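Questions we get a lot
Pustwood Shared Workshop

Do I have to be a member to use the building?
For the first 2 visits, no. After that we start looking at you in a meaningful way, and the form is by the door.

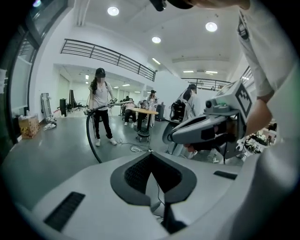
Pustwood Members' Desk

Where do I park?
Behind Janjua's, in any space without a name on it. The spaces with names belong to people who check.

Can I book a room just for myself?
Yes, up to 5 hours at a stretch. Longer bookings go to Ewan Cairns, who will ask what you're making and then tell you what he would make instead.

What does the Stesach Room cost?
It's free with membership. The heating is extra - from April on, most people decide they're brave.
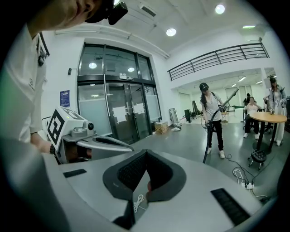 A member in white, leaning in.

Can I leave my project overnight?
On the labeled shelves, yes. Anything on the floor at closing time gets moved, and we make no promises about which way up.

Who cleans up?
You do. Sweep or vacuum your own area before you hand back the key, including the bit under the bench you were hoping we'd forgotten.

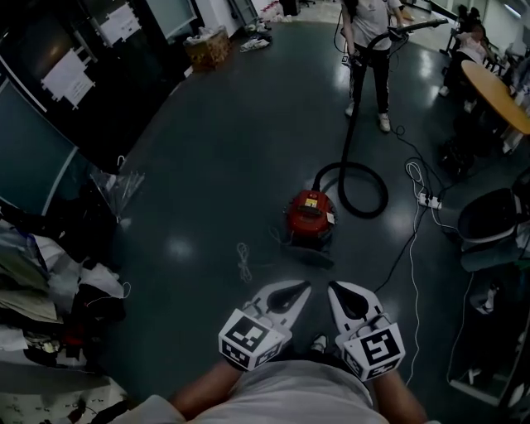

Keys and closing

When do you lock up?
At 9 p.m. The lights go off a little before that, as a hint.

I lost my key. Now what?
Call the desk on extension 303 and sound sorry. Replacements come from Prutance and take a while.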